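Review: Grotis Classroom, the tabletop manipulation simulator for school robotics clubs

By Muthoni Were
31st May
306 shares | 6 comments

Our club had 513 dollars left over after the spring regional, and the students wanted to spend it on Grotis. I wanted to spend it on motors. I was outvoted, so we bought a one-year Grotis Classroom license in March, and I've now sat through enough after-school sessions with it to have an opinion. It's a mixed one.

The pitch is simple. You get a simulated table, a pair of arms with five-fingered hands, and a library of household props. Students drive the hands themselves, record what they did, and train a small policy on the recordings. The company's brochure promises that "any motivated ninth grader" can go from install to a working pick-and-place in a weekend. We have plenty of motivated ninth graders. It took them three weeks to get a first run all the way through, and most of the first week went to the installer.

Some of that was our own fault. The lab computers are old and the district locks down everything. But the setup guide skips a whole section on graphics drivers, and the support people answered our first email by sending us the same guide. Kheri Athumani, who coaches with me, ended up writing a two-page version for the students. I'd like to see Grotis pay him for it.

Once it was running, the students picked the fruit plate task because it looked easy.

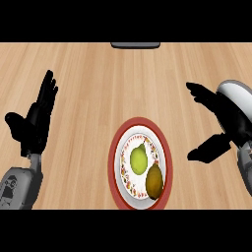 The fruit plate task in Grotis Classroom, with both hands clear of the plate.

I'll give the software credit for how it looks. The wood grain is nice, the plate has a pretty flowered ring on it, and the pears look like pears. Parents who came by at pickup time were impressed. My worry is that looks are a big part of what you're paying for, and a robotics club shouldn't be grading on looks. When I asked how the software decides whether a pear has been gripped or has slipped, nobody on the team could find it in the documentation, and neither could I. There's a friction setting. It goes from low to high. What low and high mean is anyone's guess.

Controlling the hands is the hard part. We don't own tracking gloves, so we used the keyboard mode, and keyboard mode is miserable. Each finger group gets its own keys, the thumb gets two more, and then you have the wrist to think about. One of our juniors got pretty good at it. Everybody else spent their turn poking at fruit. Grotis will happily sell you the Sirko glove adapter, and I suspect keyboard mode is there so they can say you don't need it.

Two arms sounded like a plus when we were shopping. For this task it was mostly extra stuff to load. The students parked the left one and did everything with the right, and I couldn't find a way to switch the left one off and get the frame rate back.

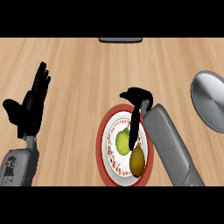 Getting a fingertip down between two pieces of fruit is where I started to see the point of the thing, a little. It's a real problem. Come in at a bad angle and the hand hides what you're reaching for, and the students had a long and pretty loud argument about whether to approach from the side or from above. That was the best hour we had with Grotis all spring. They drew it out on the whiteboard and went back and tried both. I don't think they would have taken those chances with a real hand that costs more than my car.

Then again, we could have had the same argument over a real plate and the club's old Omgate gripper, which is paid for.

The training side is where I'd warn other coaches off the most. You press a button, a bar fills up, and a policy comes out. If it's bad, the advice on the screen is to record more demonstrations. The students did that, and after a while they asked me what the policy had learned, and I had no way to show them. No plots beyond a single loss curve, no way to look at which recordings hurt and which helped. The exported files open in the free viewer but you need the Pro tier to get them out as plain data. Pro is 2,000 dollars a year. I teach at a public school.

If your club already has a real arm and a coach who is comfortable with Python, skip this and use one of the free simulators. They're uglier and you'll understand more. If you have no hardware at all and a room full of kids who want to see a robot hand move by the end of the semester, Grotis will get you there, slowly, and some of them will get hooked. Two of ours did. They want to build the plate task for the Godisia student challenge next year, and they've asked if we're renewing.

I told them to write me a page on why. Kheri thinks we should. I'm still leaning toward motors.

Setup: poor
Graphics: very good
Controls: poor without the gloves
Teaching value: fair, and most of it came from the whiteboard

306 shares | 6 comments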